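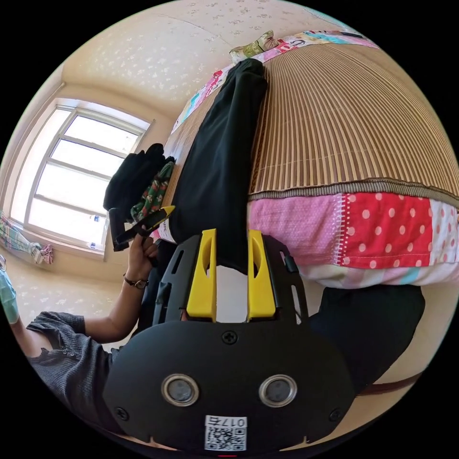
I spent most of Friday at the Pernmont investor open day, and my feet still haven't forgiven me. Pernmont is a small listed company, so the whole thing was held at their packaging plant in Flillumdale instead of some hotel ballroom, and shareholders could walk right in with a badge and a hard hat. I own 161 shares, so I wasn't expecting the red carpet, but there was coffee and a pretty good cinnamon roll!

The morning started with the numbers. Revenue came in at $477 million for the year, and the finance team spent a long time on where the cash is going (mostly a second line at the Edska site, which was announced back in November). Somebody behind me asked twice about the dividend. They're holding it flat, and you could hear the room sag a little. I reinvest mine anyway, so I didn't mind as much as the guy in front of me, who closed his folder with a bang.

Then came the tour – we went around in groups of 20, and mine got the warehouse first. It was freezing in there. I'd read about their inventory problem in the last two reports and never really pictured it, but the pallets go all the way up to the lights. Our guide said they want to cut stock levels by 10 percent before summer. I asked if that meant discounting and got a very polite non-answer, which I wrote down word for word and then couldn't read on the bus home.

Lunch was sandwiches with a couple of people from Sowerby, the brokerage, who cover the stock and were friendlier than I expected. They were more worried about paper prices than about anything in the slides. I hadn't given paper prices much thought, so that's my homework for the weekend.

Did I buy more? No, and I didn't sell either. I'd like to see what Edska costs once it's running, and the next quarterly update should have the first real figure in it. If you hold the stock and get the invitation next year, go, and bring a thicker coat than I did. The parking lot fills up early, but the number 20 bus stops right by the gate.

Posted 2020-01-31 | Contact | Copyright 2020, all rights reserved | Back to top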